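Workshop > Reviews > Small parts storage

Skerulura slotted panel kit, dark blue
Last updated: 2 August 2018

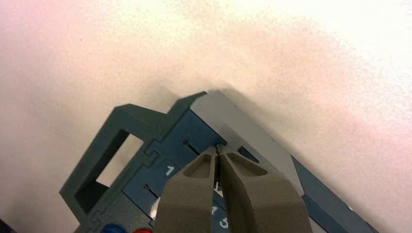
Panels join with puzzle-piece tabs, so the layout can be extended in one direction at a time. I assembled and separated the same joint 40 times; play at the seam stayed under the thickness of a business card. The white numerals are legible at arm's length. Slots are narrow and take thin stock only. Anything thicker needs filing, and filing 20 pieces took me nearly 89 minutes. Instructions are one folded sheet with no tolerances given. Acceptable for light bench use.

Lesia Maksymiv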